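Pourquoi les assiettes ne fondent pas dans le four ?

Dossier des petits curieux — mis en ligne le 30 août 2025

Une assiette, c'est de la terre. Oui oui. De la terre qu'on ramasse, qu'on mouille, qu'on écrase, qu'on cuit. Et après on mange ses nouilles dedans. On va voir comment ça marche, vite fait, parce qu'il y a beaucoup à dire.

C'est quoi, l'argile ?

Des roches très vieilles, usées par la pluie, le gel, le vent. Elles s'émiettent. Les morceaux deviennent minuscules, si petits qu'on ne les voit plus un par un. L'eau les emporte et les dépose au fond des lacs ou au bord des rivières. Ça donne une boue qui colle aux bottes. L'argile !

Pourquoi elle colle ? Ses grains sont plats comme des cartes à jouer. Entre les cartes, un peu d'eau. Elles glissent les unes sur les autres sans se lâcher. Tu appuies, ça bouge. Tu arrêtes, ça garde la forme. Le sable ne fait pas ça, ou pas longtemps (demande à ton château de sable).

Il y a des argiles grises, des blanches, des rouges, des presque noires. Les rouges contiennent du fer. Le même fer que dans les clous, mais en tout petit petit.

Étape 1 : pétrir

Le potier tape sur sa boule, la plie, la retape. Il chasse les bulles d'air. Une bulle oubliée, c'est un point faible, et la pièce peut casser. Tamás Vida, potier à l'atelier Vincze, pétrit chaque boule 27 fois. Pourquoi 27 ? « Mon maître faisait comme ça, je n'ai jamais demandé. »

Étape 2 : donner la forme

Plusieurs façons. Avec les doigts, en creusant. Avec des boudins qu'on empile. Avec un moule. Ou avec un tour, une sorte de plateau qui tourne pendant que les mains montent la terre. Au tour, la première fois, ça part de travers. La deuxième aussi.

Les tours existent depuis des milliers d'années. Avant les livres en papier, avant les lunettes, avant les fourchettes à table.

Étape 3 : laisser sécher

Long. Ennuyeux. Obligatoire. L'eau s'en va dans l'air et la pièce rétrécit un peu. Si un côté sèche plus vite que l'autre, crac, une fente. Chez Vincze les assiettes attendent quatre jours sous un tissu, loin du radiateur.

À ce moment là, l'assiette est dure mais fragile. Et si tu la mets dans un seau d'eau ? Elle redevient de la boue. Toute l'assiette.

Étape 4 : le feu

Le grand moment. Un four de potier chauffe bien plus que le four de la cuisine : jusqu'à 1000 degrés pour une assiette en terre chez Vincze. Ton gâteau, lui, cuit à 180.

Dedans, il se passe un truc définitif. Vers 605 degrés, l'eau qui était cachée à l'intérieur même des grains est déjà presque toute partie. Les grains se soudent. L'argile est devenue de la céramique, et plus jamais elle ne redeviendra de la boue. Même dans cent ans, même sous la pluie. C'est pour ça que les archéologues retrouvent autant de vieux pots cassés !

Et la réponse à la question du titre : pour faire fondre l'assiette, il faudrait chauffer encore beaucoup plus fort que le jour où elle est née. Le four de la maison n'y arrivera jamais. Par contre un choc de température, ça, elle n'aime pas. Plat brûlant + eau froide = plat en deux. Demande toujours à un adulte avant de mettre de la vaisselle au four, certaines n'y vont pas du tout.

Étape 5 : la couleur et l'émail

Une terre cuite toute nue boit l'eau comme une éponge. Pas pratique pour la soupe. Alors on la couvre d'émail : une poudre mélangée à de l'eau, avec dedans de quoi faire du verre. Retour au four, la poudre fond et devient une peau lisse.

Les couleurs viennent souvent de métaux. Le cobalt donne des bleus, le cuivre des verts, le fer des bruns et des rouilles. Avant la cuisson elles ne ressemblent à rien, du gris, du rose pâle... Il faut faire confiance au four.

Côté dessins, les fleurs ont toujours eu du succès. C'est pratique, une fleur : ça part du centre et ça grandit en rond, exactement comme une assiette. Pétales crème cernés de bleu foncé, petites nervures brun-rouge, et un bord orangé en relief comme un panier tressé.

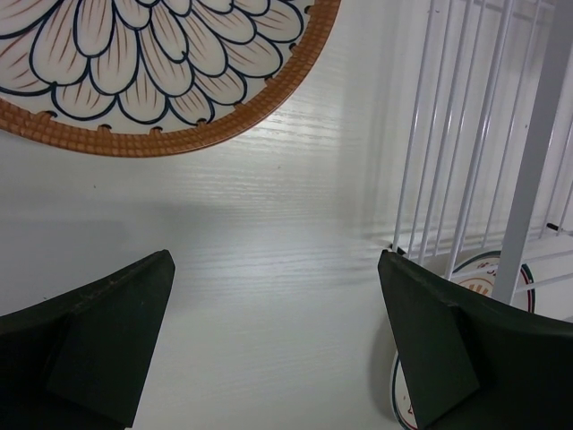
Les mots à retenir

Argile : terre très fine qui se modèle quand elle est mouillée.
Céramique : argile cuite, dure pour toujours.
Émail : couche de verre posée sur la terre.
Tesson : morceau de pot cassé. Les archéologues adorent.
Barbotine : argile très liquide, la colle du potier. Sert à accrocher les anses des tasses.

À toi de jouer

Pas de four de potier à la maison ? Normal. Prends de l'argile qui sèche à l'air. Une boule grosse comme une mandarine. Enfonce le pouce au milieu, pas jusqu'au fond ! Pince les bords en tournant doucement. Lisse avec un doigt mouillé — juste mouillé, pas trempé. Laisse sécher deux ou trois jours, puis peins.

Attention, ton bol ne sera pas étanche et on ne mange pas dedans. Pour des billes, des élastiques, des trésors, c'est parfait.

La question d'Imre

Imre Farkas, 8 ans, nous a écrit en juillet : « Est-ce que la porcelaine c'est aussi de la terre ? »

Oui Imre ! Une argile blanche très pure, le kaolin, mélangée à d'autre roches broyées. On la cuit encore plus chaud, et si elle est assez fine la lumière passe un peu au travers. Essaie avec une lampe derrière une tasse. Vide, la tasse.

Le mois prochain : d'où vient le verre des fenêtres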